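Ticket: fan page of actress shows old biography
Opened by: Jad Yammine
Status: open

Step 1. I cleared the cache of the Dosetti page. The old text came back after 2 minutes.

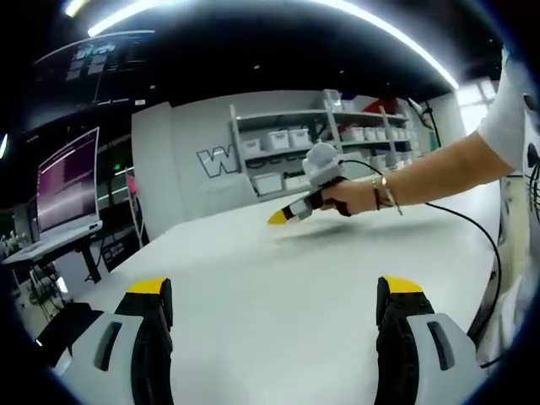
Step 2. I compared the filmography with the Montoya interview. Her last 2 series are missing, and 16 comments ask why.
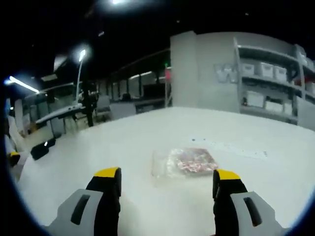
White table, clear plastic package

Step 3. I uploaded the new biography again. The form gives error 400

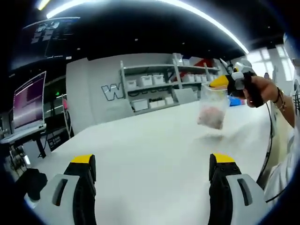
when I press Save, also with a shorter text. Tamsin Kincaid, please check my editor rights.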